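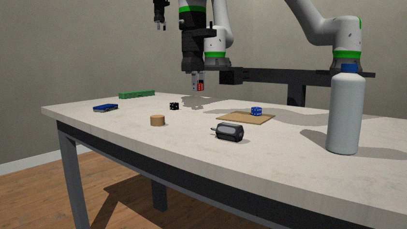
*Dice on a white tabletop, the small red one in the air.*

# Badach folding dice tray, large size

I bought the Badach tray in July, after one of my dice fell behind the radiator and stayed there. I play twice a month with the same group, and we are people who throw hard. Before this we used the lid of a shoe box, which did the job but looked sad next to a nice board game.

The tray costs 36 dollars. I paid the full price in the Clarnell shop, where they let me open one and roll in it before I decided. I recommend to do this if you can, because the sound of a tray is difficult to judge from a web page.

## How it is made

It is a flat piece of stiff material with felt on the inside and imitation leather on the outside. At each corner there is a metal snap. You close the four snaps and the walls stand up. When you finish, you open them and the tray lies flat in your bag, thinner than a rule book.

The felt is glued well. I checked the edges with my fingernail and could not lift it anywhere. The stitching is straight except in one corner, where the thread makes a small loop. I cut the loop and it has not come loose.

The snaps are very stiff in the first weeks. My friend Vesela Softić could not close them at all on the first evening and gave the tray back to me with a certain look. Now they are softer and she closes them without help. If you have weak hands or pain in the fingers, take the version with magnets. It is more expensive and I have not tried it.

## Rolling

The floor of the tray is quiet. I live above a family with a baby, and we often play after nine in the evening, so for me this is the most important point. Plastic dice make a soft knock. Metal dice are louder, but they do not leave marks on the table any more, and I am happy about this, as my table is soft wood and already has enough history.

The walls are a little low. With two or three dice there is no problem. With a full hand, one of them will jump over the wall now and then, mostly if you throw from the height of your shoulder like Stavros Dumitrescu does. We asked him to throw lower. He agreed, and he continues as before.

The dice also roll less on felt than on a hard surface. Ifor Vaughan, who takes his probability seriously, complained that a heavy die sometimes only slides and does not turn. I tried it myself and he is right, if you drop the die from very low. A normal throw against the wall solves this. In our house rules a die must now touch the wall, otherwise you roll again.

## Cleaning

The felt collects everything. Cat hair, crumbs, small pieces of pencil eraser. A sticky roller for clothes takes away most of it. I spilled some tea on one side and cleaned it with cold water, and there is a pale line left that you see only in strong light. The paper inside the box says not to use soap.

## Compared with the Trarkevholm

Before the Badach I borrowed a wooden Trarkevholm tray. It is the more beautiful object, with higher walls, and nothing jumps out of it. But it does not fold, it weighs as much as a dinner plate, and on the bus it was a burden. If you always play at home, I would choose that one. I carry my games across the city, so I stayed with the Badach.

**Good:** quiet, folds flat, strong glue.

**Less good:** stiff snaps in the beginning, low walls, felt that loves hair.

I give it four stars of five. With walls one finger higher it would get all five.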